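Forsberg College Adds Minor in Translation Studies

Forsberg College will offer a minor in translation studies starting in September. The program was approved on 11th July and is open to students in any major.

Students will complete 24 credits, including 2 semesters of a language other than English. Courses cover literary translation, court and medical interpreting, and subtitling. Cantonese and Turkish will be taught on campus for the first time.

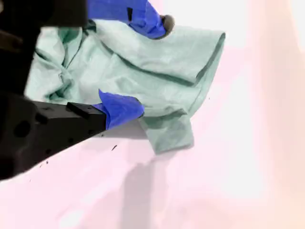 ACADEMICS

The minor will be directed by Mei-kuen Kwok, associate professor of modern languages. Cengiz Özkan joins the department as a lecturer and will teach the Turkish courses.

"Students have asked for this for years," Kwok said. "Many of them already interpret for their families, and they want training."

Classes will meet in Fedlow Hall. The college enrolls 2,924 undergraduates, and 599 of them took a language course last year.

Students can declare the minor through the registrar's office. Transfer credit will be reviewed by the department.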